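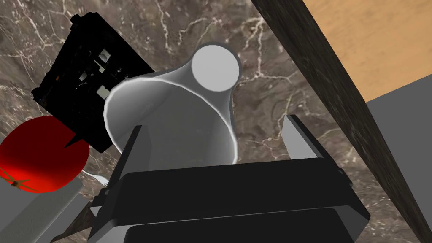
渲染图:张开的两指夹爪,中间立着一个白色的瓶状物

12/2/21

补选的票终于数完了!Idoteo选区的新议员拿了448票,比第二名多51票。我昨晚在镇公所的走廊里站到腿发麻,回家以后兴奋得睡不着,索性爬起来把这几个星期攒下的笔记理一理。

先给不住在Tenano的朋友补个背景。我们镇议会的席位按选区分,Idoteo在Sider河的北岸,老房子多,坡也多,往年是全镇投票最冷清的一块。原来的议员夏天搬走了,席位空出来,议会本来想拖到明年换届时一并选,省一笔开支。北岸的居民不干,联署要求补选。按镇里的章程,联署够800个签名就必须办,他们交上去的时候还多出一叠来。我当时在超市门口签的名——后来才想起自己住南岸,签了也不算数,又跑回去请人家把我那一行划掉,挺丢人的。

所以这次补选从一开始就带着一股"你们别想糊弄我们"的劲头,我特别喜欢这种劲头。

争的是什么呢?说到底是一条公交线和一张选区图。

公交线大家都熟。北岸那条环线去年改成了只在上下班时段跑,中午出门看病、买菜的人只能走下坡再过桥。议会的说法是中午车上没人。可是中午没人坐,有一部分原因就是时刻表改过三回,站牌上贴的还是第一回的,我自己就按着那张旧表在桥头白等过。两位主要候选人都说要恢复中午的班次,差别在钱从哪儿来:胜出的这位主张从停车场翻新的预算里挪,落选的那位主张先向县里申请补助,申请到了再开。我听下来觉得后一种更稳当,前一种更快。北岸的选民选了快的。

选区图就要多讲几句了,这才是我最想写的部分!

Tenano现在用的选区图是很多年前画的,那时候河南边的Yap一带还是苗圃和仓库,住户很少,于是被顺手并进了镇中心那个选区。现在苗圃没了,盖了好几片住宅,Yap的住户比Idoteo还多,却连一个专门代表自己的席位都没有。镇议会一月份要讨论重画,草图已经挂在公告栏上了,我站在那儿看了很久,把后面想贴失物招领的人都堵住了。

草图有甲乙两个版本。甲版是把Yap单独划成一个选区,同时把镇中心缩小;乙版是席位总数不动,把Yap沿着铁路切成两半,一半归镇中心,一半归Idoteo。乙版看上去人数更平均,数字漂亮得很,但是你去看地图就会发现,归给Idoteo的那一半和Idoteo中间隔着一条河!住在那儿的人要开会、要找议员,都得绕到上游的桥。一个议员同时管坡上的老房子和河对岸的新小区,修哪边的人行道恐怕都会被另一边骂。

我倾向甲版。当然甲版也有毛病,镇中心缩小以后会缺一块,老市场那几条街划到了学校所在的选区里,商户们已经在抱怨,说他们的事情跟学校那边的人完全说不到一块去。这个抱怨我觉得有道理,线完全可以往东挪一条街,挪一条街人数也差不了太多。我打算把这个意见写成书面的交上去。
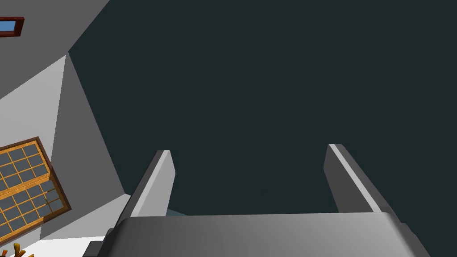

灰色夹爪的另一个画面,两指之间留着很宽的空当

再说说竞选期间的那场见面会,因为真的太好看了。

地点在Idoteo的旧礼堂,椅子是那种一动就嘎吱响的折叠椅,暖气只有靠墙的那排管用,所以大家都往墙边挤,中间空着,候选人对着一片空椅子讲话,声音都有回音。每位居民提问限时2分钟,有个铃,时间到了就敲。第一个站起来的老先生问积雪:坡道上的雪为什么总是最后才铲。他准备了好几页纸,铃响的时候刚念到前年冬天。全场都笑了,他自己也笑,坐下以后又举手,主持人让他排到最后接着问,他还真的等到了最后。

候选人的回答里有一处我很佩服。有人问河边那块空地将来准备做什么,落选的那位说:我不知道,我还没看过地契,看过了再答复你。过了几天,答复真的贴在了公告栏上,手写的,字很工整,说那块地有一部分是镇里的,有一部分不是,靠水的那条窄边归属不清,要等县里查档案。就冲这张纸,我希望那位下次还出来选!落选归落选,这种做事的方法应该留在镇里。

胜出的那位强在别处。人家把整个北岸的坡道走了一遍,哪段栏杆松了、哪个路灯常年不亮,张口就来。开票那天晚上结果念出来以后,第一句话是请大家散会时帮忙收椅子,然后自己先动手收了。走廊里的人进去一起收,我也收了几把,手指还被夹了一下。

说到开票,我这是第一次从头看到尾,强烈推荐每个人都去看一回。我以前想象的是一群人神神秘秘关在屋里,其实门敞着,居民可以站在线外面看。票从箱子里倒出来,先不看选了谁,全部正面朝上理齐,然后一张一张念,旁边两个人各记各的,念完一摞就对一次。对不上就重来。中间有一摞对不上,重来了,原来是有一张粘在了另一张背面。整个过程慢得要命,可是我看得津津有味,像看人包饺子一样,节奏一旦起来就移不开眼睛。

有一张票引起了一小段讨论,投票的人没有打勾,在候选人的名字旁边画了一朵小花。算不算有效?章程里写的是"能清楚表明选择的记号",于是几个人凑在一起翻章程,最后判有效,花也是记号。这张票在输赢上一点作用都没有,但他们还是认认真真讨论了,把理由写在记录上。我在线外面差点鼓掌。

也有不那么让人高兴的地方。投票站设在坡底的小学,坡上的老人下来容易回去难。镇公所安排了一趟接送车,通知却只登在网站上,网站那个星期还总打不开。我邻居的母亲住在坡上,就是投票当天下午才听说有车的,赶到的时候最后一趟已经走了,最后是路过的人顺道把她捎回去的。希望明年换届能把通知塞进信箱,纸的,大字的。印这个花不了多少钱,跟停车场那笔翻新预算比起来,零头都够不上。

还有人在留言里问我,一个住南岸的人干吗对北岸的补选这么上心。首先,议会表决的时候每一席都算数,停车场翻不翻新,中午有没有车,最后也会落到我头上。其次,我就是喜欢!有人周末看球,我看议会直播,画面卡住了我就刷新,刷新不出来我就骑车过去坐在旁听席上。旁听席很少坐满,靠窗那个位子夏天有风,冬天有太阳,桌上还有前一个人留下的议程,可以接着用。

关于一月份的讨论,把我打听到的先写在这儿,有变动我会回来改:

重画选区的草图可以在镇公所一楼看到,图书馆也挂了一份,不过图书馆那份印得比较小,Yap那一块的街名要凑近了才能认。书面意见用信或者当面交都行,窗口的人会盖章给你一张回执,记得要。想在会上发言的要提前登记,限时规则跟见面会上一样,建议先在家念一遍掐掐时间,别学那位老先生(虽然我很喜欢他)。

公交线的事大概率会排在选区图后面。我猜新议员上任后提的第一件就是这个,也猜停车场那边会有不小的反对声音,毕竟老市场的商户盼翻新盼了很久,下雨天那个停车场的积水我也踩过,鞋到第二天还没干。两边都有道理,所以才值得去听。

评论里要是有住Yap的朋友,请一定告诉我你们那边怎么看乙版的铁路线!我只在那儿认识一家面包店,店员跟我说早上的客人天天在聊这个,可惜我每次去都起得太晚,只赶上聊天气的那一拨。下周我定个早一点的闹钟再去试试,顺便把那片新路走一遍,看看草图上画的那条线到底从谁家门口穿过去。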